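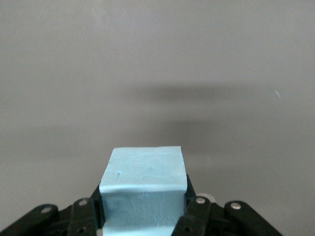 Clovness soft blocks, single colours

Article 2,853
Sold by piece or in bag of 69

The Clovness block is a plain soft block for stacking, sorting and handling practice. The corners are gently rounded and the surface is matt, so it does not shine under a strong lamp. We offer it in pale blue, red and several other colours. Please write the colour in the order note, otherwise we send what is on the shelf.

The block gives way a little when it is squeezed. After long use the faces will show small creases, scuffs and sometimes a dent. These are normal marks of use and we do not accept them as a reason for return.

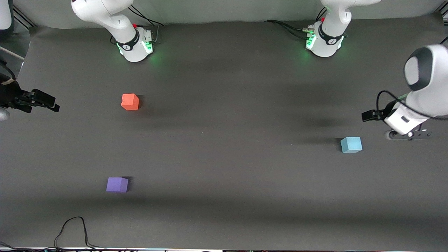 Small cubes on a dark grey tabletop, the red one among them.

Choosing the surface
A dark, even table makes the light colours easy to find. On a white table we advise the red.

Care
Wipe with a damp cloth and leave to dry in the air. Do not put the blocks in a washing machine and do not use spirit. Keep them away from radiators, and do not store heavy things on top of them, as the edges become flat.

Delivery
Orders are packed at our Skellano store. Bags leave within 2 working days. For more than 300 pieces please ask Nerys Parry for a price before you order, because the carriage is calculated by volume. Schools may pay by invoice.

The old Leradico block had a different size and should not be mixed in one set with this one. Remaining Leradico pieces are sold only until the end of October.

Page updated Aug 17, 2019 by Gediminas Toom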